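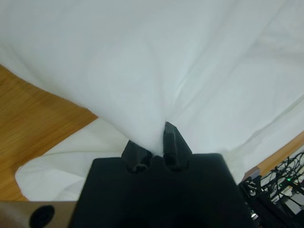 4. First wash on the Pinholm 452

The panel offers 24 programs. You will probably use three.

1. Run the drum empty on Cotton Hot. The quick-start card says this is optional. Do it anyway.

2. Add detergent to the left drawer, up to the lower line. The upper line is generous.

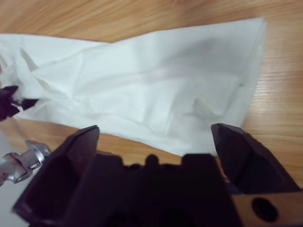
3. Turn the dial to Daily and press Start. The display shows 120 minutes. Treat that as a guess; it often climbs after the first rinse.

Note: "Eco Smart" saves water only with a full drum.

4. Wait for the door lock to click. Do not pull the handle before then. 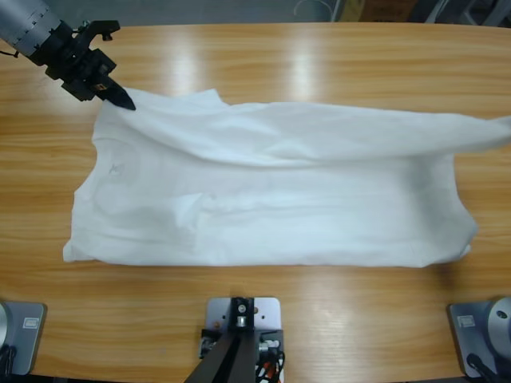 Wrinkle Guard tumbles the load for 6 minutes after the spin. We would not count on it. A thin white T-shirt can still have creases like the ones across the middle of this one, so keep the iron handy.

Caution: Never use Wrinkle Guard with wool.

5. Leave the door ajar when finished.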